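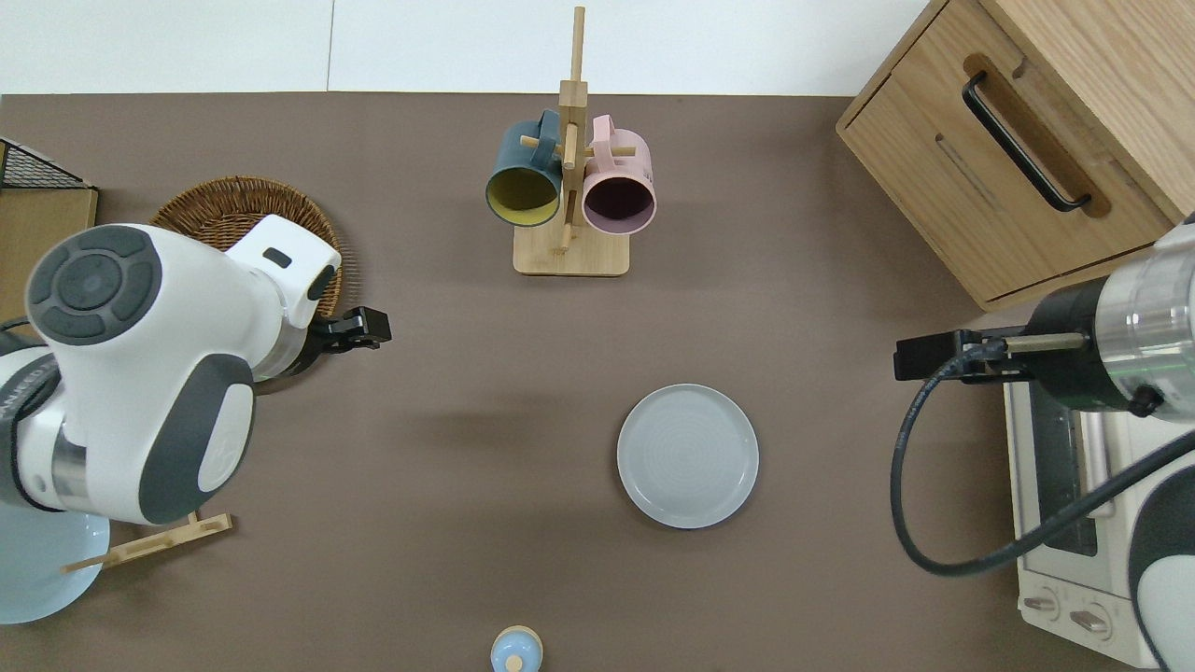

Refinishing a tabletop with hardwax oil

October | by Grunine | 4 comments

The old polyurethane on my work table had gone cloudy near the front edge, so I stripped it and switched to a hardwax oil. These are my notes on the schedule, mostly so I can repeat it on the shelves.

Sanding went 80, 120, 150 and stopped there. Going finer closes the surface and the oil sits on top instead of soaking in. I vacuumed between grits and wiped once with a damp cloth after the last one to raise the grain, then knocked it back by hand with worn 150.

The oil was Bredik satin, the two-part version. Working time after mixing is 30 minutes at room temperature, less if the shop is warm. I mixed small batches and spread them with a plastic card, working with the grain. Wait 5 minutes, then buff off everything that will come off. Any excess left on the surface cures sticky and has to be scraped.

I did a second coat the next evening on one half only. After curing I could feel a slight difference between the halves but could not see one from standing height. Water rings are the real test. A wet glass left overnight marked the single-coat half faintly and left the other half alone. The mark came out with a white pad and a teaspoon of oil.

Full cure is listed as 7 days. I kept water off it for that long and put light things back after two. Rags went flat on the concrete outside until stiff, then in the trash. Do not ball them up, they can self-heat and catch fire.

The underside got one thin coat as well. A panel sealed on one face takes up moisture unevenly and can cup.

Next job is the shelves, with the same oil and one more coat on the lowest board, where the wet boots go.

Shares: 7

Recent posts
Flekodier scraper, first impressions
Drying times in the Te Moana shed
Fixing a drawer that binds in summer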